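Proltasach Owners Corporation
Minutes of ordinary meeting, September
Meeting room, ground floor. Opened 6.30 pm.

Quorum was confirmed by the secretary. Apologies were received from lots 4 and 11. Minutes of the previous meeting were accepted without amendment.

1. Hot water plant

The Stöcker report on the shared hot water plant was tabled. The second storage tank shows corrosion at the lower fitting. The storage capacity of each tank is 1,000 litres. Stöcker advises that the tank can stay in service until the end of the financial year if the relief valve is changed now.

Resolved: relief valve to be changed at a cost of $895. Manager to get a second price for the tank itself.

2. Bike store

Two racks are loose at the wall. Owners asked whether the racks could be moved to the north side, where there is more clearance for the door. The manager noted that the north wall carries the fire service pipe and that nothing may be fixed to it.

Resolved: existing racks to be refixed in place with longer anchors. Unlabelled bikes to be tagged, with one month's notice before removal.

3. Lost property

The manager holds one set of keys, a child's raincoat and one small white plastic item, long in shape, with a round end and a squared end. Items not claimed by the next meeting will be disposed of under by-law 14. 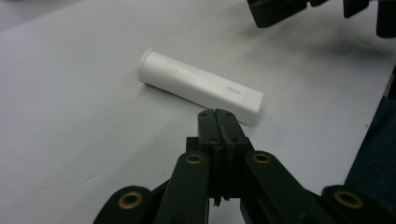 Item 3 – white plastic item, unclaimed.

4. Water meters

The Gridotitz quarterly readings were received. The common meter recorded 929 kilolitres, which is above the same quarter last year. Irrigation was off for the whole period. A leak test was discussed. Lot 7 reported a cistern that runs on after flushing and will have it repaired at the owner's cost.

Resolved: common meter to be read at 11 pm and again at 5 am on one night before the next meeting. If flow is recorded, a leak test is to be booked without further vote, to a limit of $1,000.

5. Stairwell painting

The colour was deferred at the last meeting. Two greys were put forward. Lot 2 asked that the handrail be left out of the scope as it was recoated recently. Agreed. The lighter grey was carried, five votes to three. Work is to be done one level at a time so that one stair remains open.

6. Correspondence

Letter from Trunach about access to the rear lane during drainage work. Vehicles will have no access between 7 am and 3 pm while the trench is open. Notice to go up in both lobbies.

Email from lot 9 about noise from the garage door motor. Manager to have the door serviced – the brackets were last checked two years ago.

7. Other business

Bins are still being put out on the wrong side of the driveway. Notice to be reissued.

Next meeting: November, 6.30 pm, same room.
Closed 7.50 pm.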